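Efa Gethin had opened 4000 computers at Rasanden, and the company thanked her by buying two arms from Hevuro. Her new title was Process Voice. It came with a lanyard and no raise.

"Just tell them what you know," said Ó Dubhghaill, who managed the floor and had never held a screwdriver.

She knew which cables sulked. She knew to hum at drive cages. The arms took notes on neither.

By February the break room at Altside had 80 chairs and two regulars - Efa, and a man waiting on a form. She ate her sandwich and went back to watch.

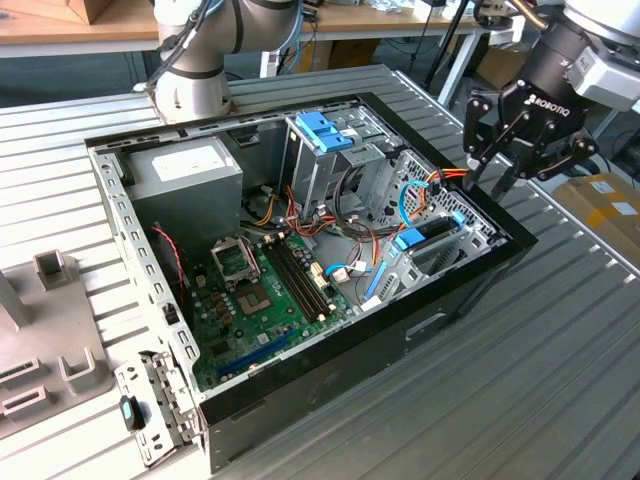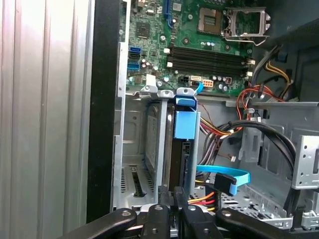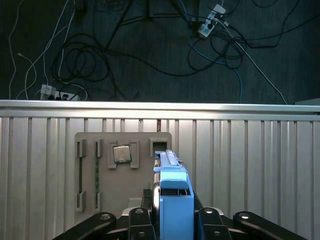
Grippers on shift, with the desktop parts they work among.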